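Chapter 4
Floors: Dry Sweeping and Pickup

What this chapter covers

Choosing a tool for dry soil
The hand brush and dustpan
Sweeping a small area
Paper and other light litter
Care and storage of brushes
Terms: dry soil, lip, bristle block, drift, fine line

4.1 Before any water touches the floor

Most floor problems in a small building start with water put down too early. A mop pushed over crumbs and grit turns them into a gray paste that dries in the joints between tiles. The rule used throughout this book is that dry soil is removed dry. Wet methods begin in Chapter 5, and every one of them assumes that the work in this chapter has already been done.

Dry soil means anything loose on the floor that can be moved without wetting it: dust, sand, hair, crumbs, paper, thread, pencil shavings. It doesn't include gum, dried drinks, or tape residue, even when they feel dry to the touch. Those are bonded soils and are treated in Chapter 6.

Students often ask why a whole chapter is given to sweeping. Aba Fiadzo, who taught the first version of this course at the Virnlow training center, had new students sweep one classroom and then wipe the floor with a damp white cloth. The cloth was pinned to the wall with the student's name on it. By the third week the cloths were a good deal lighter, and the students had stopped asking.

4.2 Large tools and small tools

A push broom or a dust mop is used on open floor. Once the area gets below 50 square feet, or is broken up by chair legs and table bases, the large tool spends more time being turned around than being used. A hand brush and dustpan are faster there. They are also the right choice for a single spill in a room that is otherwise clean.

Brush and pan are usually sold as a pair, with the brush clipped into the pan so that the two hang on one hook. Look at three parts before buying a set. The first is the lip of the pan, the edge that rests on the floor. It should be straight and should touch the floor along its whole width. Set the pan on a flat counter and try to slide a sheet of paper under the lip. If the paper goes under in the middle, dust will too.

The second is the handle. A long handle with a loop at the end is easy to hang and keeps the knuckles off the floor. The third is the clip. A brush that drops out of the pan every time it is picked up will end up somewhere else in the building within a month.

Color makes no difference to how a set works, but many schools and offices buy one color for restrooms and another for everywhere else. If your building does this, follow it without exception.

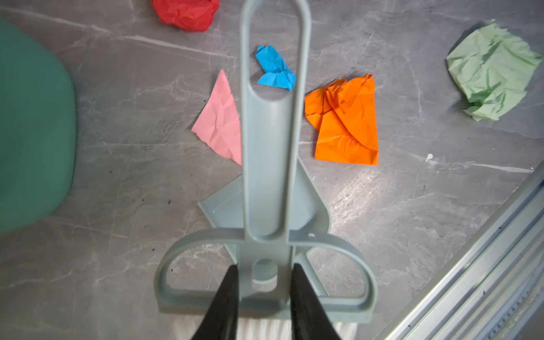 4.3 Sweeping a small area

Move what can be moved. Chairs come out from the table and go to one side of the room. Sweeping around chair legs leaves a ring of dust at each one.

Pick up the big pieces by hand. Anything larger than a coin goes straight into the bag or the bin. Gloves are worn for this, and broken glass is never picked up by hand (see 4.6).

Unclip the brush and start at the wall. Work from the edges toward the middle. Use short strokes in one direction, lifting the brush at the end of each stroke. A long, fast stroke flicks the bristles as they leave the floor and throws fine dust behind you.

Bring the soil together in one small pile. Two piles mean two places where a fine line is left.

Set the pan down and sweep into it. Hold the lip flat with light pressure. After the first pass, draw the pan back an inch and sweep again. The thin strip of dust left where the lip was resting is called the fine line. It takes two or three passes to clear it.

Carry the pan level to the bin. Tap it once against the inside of the bin, below the rim.

4.4 Paper and light litter

Paper behaves differently from grit. Grit stays where the brush leaves it. Paper moves on the air pushed ahead of the bristles, and this movement is called drift. A flat sheet drifts the most, and on smooth tile it can also stick down, so that the brush rides over the top of it. A crumpled sheet stands up from the floor and gives the bristles something to push against, but a tight ball may roll past the pan.

For crumpled paper, bring the brush in low and slow, with the bristles behind the piece and the tips just touching the floor. Push it along without a flick. Dense, soft bristles are good for this work.
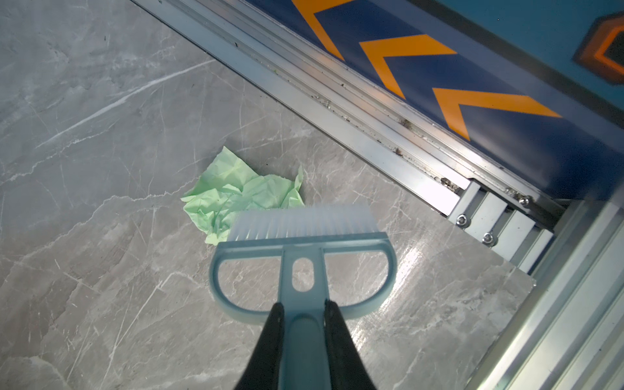
For flat paper, lift one corner with the bristles first or simply pick the sheet up. There is no prize for doing everything with the brush. In a craft room after a class, it is usually quicker to collect the sheets by hand, put the clean ones in the recycling, and save the brush for the snips and scraps that are left.

Patterned floors need a second look. On stone or tile with light and dark veining, pale scraps and gray dust are hard to see from standing height. Crouch down and look across the floor toward a window or a lamp. Small pieces show up by their shadows.

4.5 Care and storage

Comb hair and thread out of the bristles with your gloved fingers after each use. Once a week, wash brush and pan in warm water with a little dish soap, rinse, shake, and hang them with the bristles down until dry. A brush left standing on its bristles takes a bend in a few days and won't straighten again. Replace it when the outer rows splay past the edge of the block.

Review

1. Define dry soil and give four kinds you have seen in your own building.
2. Describe how to check the lip of a dustpan before you buy it.
3. Explain how drift changes the way you sweep a flat sheet of paper.
4. Sweep a marked area as in 4.3, then wipe it with a damp white cloth. Keep the cloth for the discussion of damp mopping in Chapter 5.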